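Inicio > Blog > Cosas de casa > Cocina

Imprimir | Enviar por correo electrónico

El cajón de los plásticos (y por qué me ha alegrado el mes)

12/14/24

Llevo tres días con el tema de los utensilios de plástico y estoy feliz, lo digo así de claro. Todo empezó buscando el rallador. Abrí el cajón grande de abajo, el que está al lado del horno, y se atascó a medio camino porque un cucharón se había puesto de pie contra el tablero. Tiré, empujé, metí la mano de lado como una veterinaria y, cuando por fin cedió, me cayó media vajilla de picnic en los pies. El rallador estaba en otro sitio, claro.

Así que lo vacié entero encima de la mesa. ¡Qué maravilla de cosas! Los vasitos de cuando los niños eran pequeños, tapas sin su tarro, cucharas de servir que compramos para el cumpleaños de Etornam, un colador diminuto que no recordaba haber visto en mi vida. Conté las piezas por pura curiosidad y salieron 54, en un cajón para el que yo habría jurado que había quince cosas como mucho. Y eso sin contar las pajitas.

Mi método es muy casero. Primero hago montones por lo que se hace con cada cosa: servir, beber, guardar, remover. Después miro cada montón y voy cogiendo lo que uso de verdad, sin pensarlo mucho, y lo paso a un lado. Lo que queda se va a una caja con la fecha en que la cierro, y si en unos meses no he ido a buscar nada, adiós. Con las cucharas me cuesta muchísimo porque me gustan todas — las largas para las ollas hondas, las anchas para el arroz, las chiquitinas para las mermeladas — y siempre acabo indultando alguna.

El blanco me tiene conquistada, por cierto. Antes compraba los utensilios de todos los colores y ahora prefiero las cucharas blancas y dejar el color para los cuencos y los vasos, que son los que luego lucen en la mesa. Un cuenco rojo con ensalada de naranja, por ejemplo, ¡me parece la cosa más alegre del mundo! Y el amarillo va con todo, digan lo que digan en mi familia.

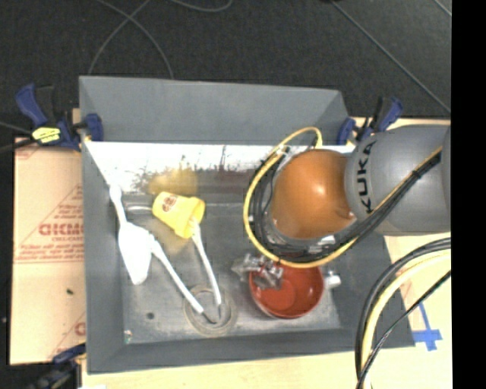 Cucharas blancas, vasito amarillo y cuenco rojo: mi combinación favorita.

El vasito amarillo merece párrafo propio. En casa siempre ha habido uno, primero el de mi hermana y luego el de mis hijos, y es el que se pide todo el mundo aunque haya otros seis en el armario. Para medir el arroz no hay nada mejor: un vasito por persona y otro más para la olla, que decía mi abuela (la olla también come). Si tenéis uno así, no lo tiréis por nada del mundo.

Para lavarlo todo llené el fregadero con agua templada, un chorrito de jabón y dos cucharadas de bicarbonato. Quince minutos en remojo y luego cepillo de uñas para los bordes y los mangos, que es donde se agarra todo. Las manchas de tomate son otra historia. Niilo Lindqvist me escribió en el último post que él deja los recipientes al sol en la ventana, con unas gotas de limón, y que en un par de días se aclaran. Lo voy a probar en enero, si es que sale el sol, y ya os cuento.

Luego vino lo de ordenar el cajón, que es mi parte preferida. He puesto los mangos hacia el fondo y las palas hacia delante, así de un vistazo sé cuál es cuál. Los cuencos van apilados a la derecha, del grande al pequeño, y los vasos tumbados en una bandeja baja para que no rueden cada vez que abro. También forré el fondo con un retal de hule que me sobró de la terraza. Queda un poco ondulado en una esquina pero me da igual, ¡se desliza todo de maravilla!

Ha sobrado tanto sitio que he podido meter el rodillo y los moldes de las galletas, que llevaban desde el verano en una bolsa detrás de la puerta. La caja de los descartes está ya en el trastero, aunque confieso que ayer bajé a rescatar una espumadera.

Me queda el cajón de los manteles, que da más miedo. Si alguien tiene un truco para doblar los redondos, que me lo deje en los comentarios, por favor, porque yo siempre termino haciendo una bola.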